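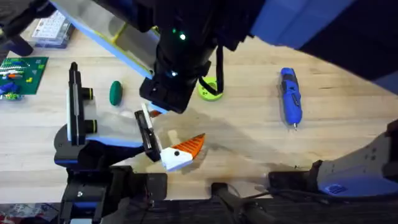

How often should the wooden tabletop be oiled?
Twice in the first year and once a year after that, with Stavmont Clear Oil or another oil approved for untreated wood.

Section 4. Oiling and Routine Care

The Flondby table leaves the workshop with a single base coat. The owner is responsible for all later coats. Tables delivered in August or during other humid periods should stand in the room for 12 hours before the first coat is applied.

4.1 Before You Begin

1. Remove all items from the tabletop and unplug any lamp or appliance standing on it.
2. Wipe the surface with a damp cloth and let it dry fully.
3. Sand lightly in the direction of the grain. Do not use a power sander.
4. Remove the dust with a dry, lint-free cloth.

Note: Extension leaves must be oiled at the same time as the main top. Leaves treated separately may differ in color.

4.2 Applying the Oil

1. Stir the oil. Do not shake the can.
2. Pour a small amount onto a cloth and spread it thinly along the grain.
3. Wait 15 minutes, then wipe off all oil that has not been absorbed.
4. Treat the edges and the underside in the same manner.
5. Leave the table unused overnight. Apply a second coat only if dull patches remain.

CAUTION: Cloths soaked in oil can catch fire without a flame or spark. Lay them flat outdoors to dry, or place them in a metal container filled with water, before disposal.

CAUTION: Keep windows open during the work and until the odor has cleared.

4.3 Marks and Stains

Water rings can usually be removed by light sanding followed by one thin coat. For ink or red wine, use Brolum Wood Soap before sanding. Bleach and scouring powder must not be used on any part of the table.

4.4 Service

Deep scratches and open joints are not covered by this section. Requests for repair should be sent to the Kandpal service desk, attention Rocío Urrutia, and must state the model number (131) and the place of purchase. Replacement leaves are ordered on Form 2.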